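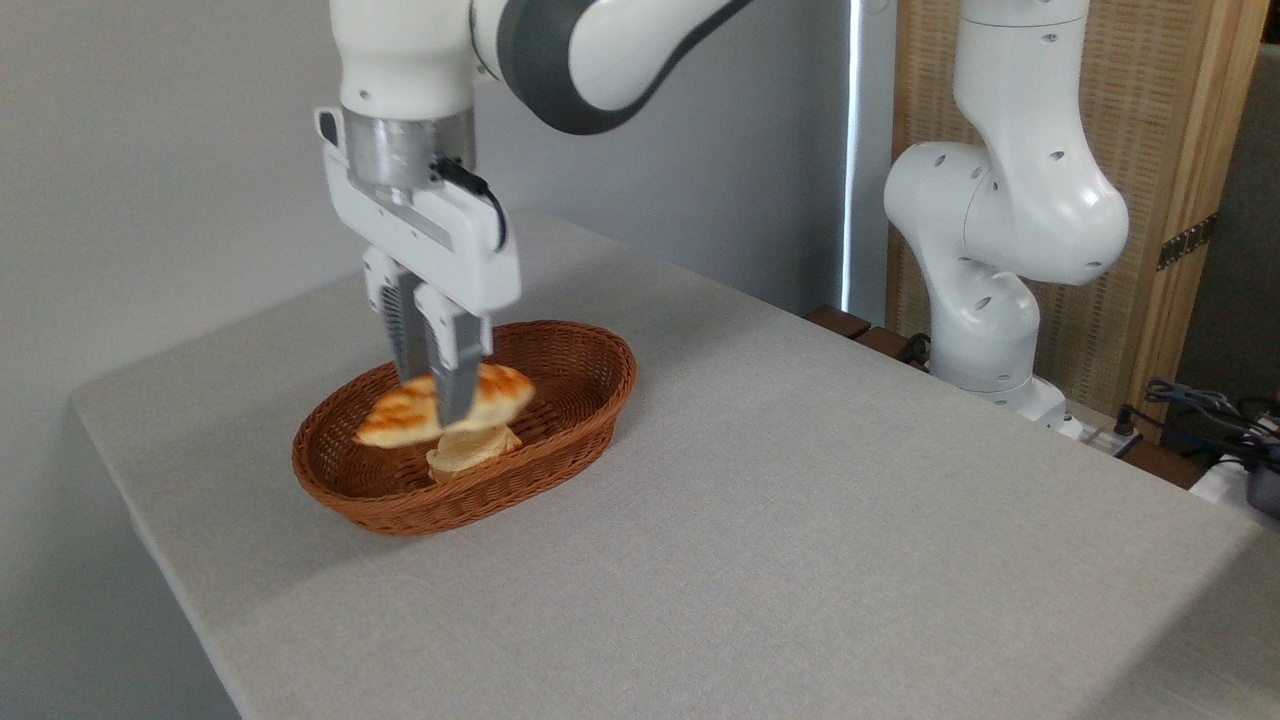

I gave up plastic bags for bread in February, mostly because mine kept going mouldy by the third day. I bake two loaves every weekend and I had always wrapped them while they were still a bit warm, which was the whole problem. A brown wicker basket is a better home for a loaf, with a clean tea towel folded over the top, and it can sit out on the table between meals. The crust goes slightly leathery on the second day but the crumb stays good, and I would take that over green spots.

The other change was leaving the bread alone after it comes out of the oven. I used to cut it within the half hour. Pieter Dekker, who got me started with a jar of his rye starter, told me to wait until the next morning for anything with more than a third rye in it. I ignored him for a long time. He was right — the slices hold together now and the knife comes out clean.

Flour has been harder to settle. The strong white from Macedo is fine and never surprises me. The Likholm wholemeal tastes better but drinks a lot more water, and the first loaf I made with it was so stiff I could have propped a door open. I now add the salt later and give the dough a longer rest before I touch it again. That seems to be enough.

My oven runs hot at the back, so I turn the tin halfway through. I have also stopped throwing water in for steam. A lid does the same job and doesn't fog up the kitchen.

Next I want to try a seeded loaf with the last of the sunflower seeds — soaked overnight this time. The dry ones pulled all the moisture out of the dough and I ended up feeding most of it to the toaster.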